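To: Uvcombe Household List
Subject: Re: Sorting the small things (was: what to do with the odds and ends bin)

Hello everyone,

Thank you for the question from last night. I was hoping somebody would raise it, as I have been living with the same problem for 3 winters now.

> We moved into the Allitz building in July and we still have one
> big tub of things that belong to no room. Bits of toys, kitchen
> clips, handles, I don't know what. Every weekend I tip it on the
> floor, look at it, and put it all back in. How do other people
> get to the end of theirs? Do you sort by colour, by size, by
> room? And do you keep the tub after?

I will try to answer in the order you asked, but first I must say one thing about the tipping. Please don't tip. When I tipped mine on the carpet I had 50 small pieces in front of me and I felt tired before I picked up the first one. Now I leave everything inside and take out one piece at a time. I look at it, I decide, and it goes to its place before I touch the next one. It sounds slow, but I finished a full tub in two evenings.

By colour does not work, in my experience. It looks very nice for a day, and then you need a clip and you have to remember if the clip was green or blue. By size is a little better. By room is the best, but only if you permit yourself one group with the name "don't know". My "don't know" group had 17 pieces at the start and now it has 8. I check it when I change the bedsheets.

The second advice is about how much you put in at once. A deep bin should hold only a few things while you are sorting, so that you can see the floor of it. If the pieces lie on top of each other, the narrow ones slide under and you find them at the very end, when you have already put the box for that room back on the shelf. I move a small portion from the big tub into an open bin and work from there.
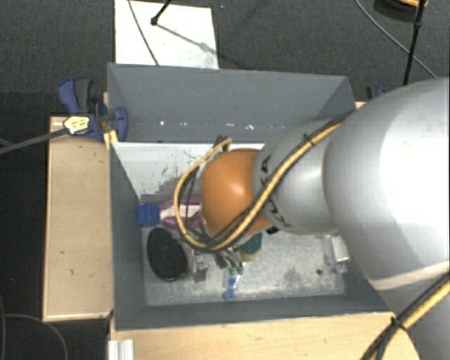 I prefer a plain grey bin for this work, with smooth sides and no pattern. Against dark grey you notice a blue or white piece very quickly, and dark green takes a bit longer, but you still find it. Mine is full of scratches near the bottom and I don't mind them. I bought it from the Nørgaard shop near the harbour when they were clearing out the cellar. The lids were sold separately and I did not take one. I think this was correct - with a lid I would have closed it and forgotten it again.

You asked also if one should keep the tub after. I kept mine, but I moved it from the hallway to the laundry, where it is less easy to throw something in when walking past. My neighbour cut hers up for the garden.

One question from my side. Does anybody know if the small Flistano drawers can stand on top of each other without the frame? I have room for three on the shelf beside the stove and I would like to use them for the kitchen group. The label on mine has come off, so I can't look up the model.

Kind regards from the third floor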